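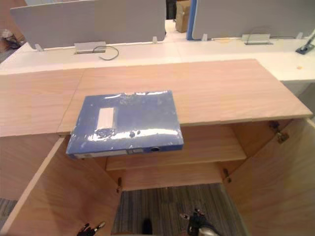

Last updated: 25th May

My landlord wants proof that I paid the water bill in June two years ago, so I've been going through my paperwork. I own a blue file box, bought on the theory that a person with a file box has files. Mine never got as far as a label.

So far I've turned up a warranty for a toaster I gave to Wiebke, 22 pages of insurance terms and a letter from Fliria saying I owe them $5.82. The water bill is at large.

Gisela scans everything and shreds the originals. I admire this - the way I admire people who run before breakfast.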